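# Lining a small framed enclosure with printed floor covering and colored wall panels

Revision of June 4, 2026. Replaces the older sheet, which still used glue on all four edges.

These instructions cover a small box built from slotted aluminum profile, with a printed sheet on the floor and plain colored panels for the walls. The same method works for display boxes, photo corners and small test enclosures. Wekesa Simiyu worked out the order of assembly; Lorraine Goodall rewrote the section on pattern placement.

## Materials

- Slotted aluminum profile, cut square, for posts and floor rails
- Corner brackets with matching screws and slot nuts
- Rigid base board
- Printed floor sheet, larger than the base on every side
- Wall panels, colored on the inside face
- Low-tack double-sided tape
- Steel rule, square, knife with new blades
- Felt block or soft squeegee
- Soft brush and a vacuum with a narrow nozzle

We order panels from Trarmont and printed sheet from Figueiredo. Any sheet that lies flat after a night on the bench will do. Glossy sheet is harder to work with and shows every bubble.

## 1. Build the frame

Assemble the floor rails first, on a surface you know is flat. Check both diagonals. If they differ by more than 2 mm, loosen one corner, push the frame square and tighten again. Do not try to correct an out-of-square frame later with the floor sheet; the pattern will make the error more obvious.

Add the corner posts. Leave the screws finger-tight until all posts are standing, then tighten from the base up. The open slot of each post must face the panel it will hold.

## 2. Choose where the pattern falls

Lay the sheet loose over the base before cutting anything. Large motifs should land well inside the floor area. Small ones can run under a rail without looking wrong.

With a botanical print, look for the darkest element and place that first. On the sheet used for this page, the gray fern and the dense plant beside it carry most of the visual weight, and the tan flowers are spread widely enough to take care of themselves. Fine line drawing between motifs hides a trimmed edge well. Plain background does not.

Mark the position with two short pieces of tape on opposite sides — pencil tends to show through a pale print.
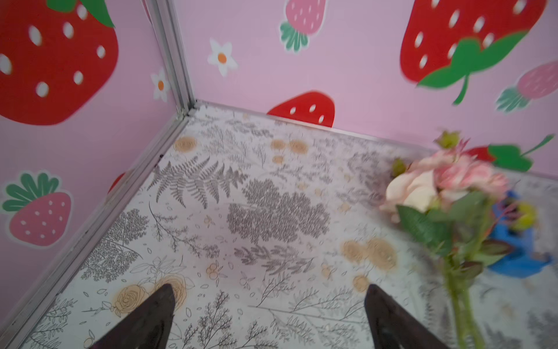 *Back corner of the enclosure: grooved aluminum post, floor rail and printed floor, with pink wall.*

## 3. Cut the floor sheet

1. Turn the sheet face down on a clean cutting mat.
2. Transfer the inside dimensions of the base and add a margin wide enough to tuck under the rails.
3. Cut in several light passes. One heavy pass drags the print layer.
4. Notch each corner to clear the post. Cut the notch slightly small and open it up by trial fitting.

A notch that is too large leaves a gap at the foot of the post, and the gap collects dirt.

## 4. Lay the sheet

Vacuum the base board, then wipe it with a dry cloth. Apply tape along the back edge and one side edge only. Set the back edge down, check the alignment against your tape marks, and work forward with the felt block. Smooth from the center outward.

Leave the remaining two edges free until the sheet has rested overnight. In December, with the heating on, ours shrank enough to pull away from one rail when all four edges had been fixed on the first day.

## 5. Fit the walls

Slide each panel down into the post slots from the top. It should move with light hand pressure. If it binds, take a little off the panel edge with a sanding block; do not spread the slot.

Seat the lower edge fully in the floor rail. Hold a flashlight low inside the enclosure and look for light leaking along the seam from outside. Noemi Sorrentino seals this joint with a bead of clear silicone on enclosures that will stay in one place. Skip the sealant if the panels have to come out again.

## 6. Clean and check

Corners need the most attention. Swarf, dust and trimmings collect along the rail and show up as dark specks against a light floor. Brush toward the center, then vacuum. Compressed air drives the particles into the slots — avoid it.

Final check:

- Posts square to the floor
- No lifted edges at the rails
- Pattern parallel to the marks made in step 2
- Panels fully seated
- No adhesive on the print

## Replacing a worn sheet

Pull the walls, lift the free edges and peel slowly toward the taped corner. Tape residue comes off with isopropyl alcohol on a cloth. Keep the old sheet as a cutting template if its corners are still sharp, and write the profile size on the back.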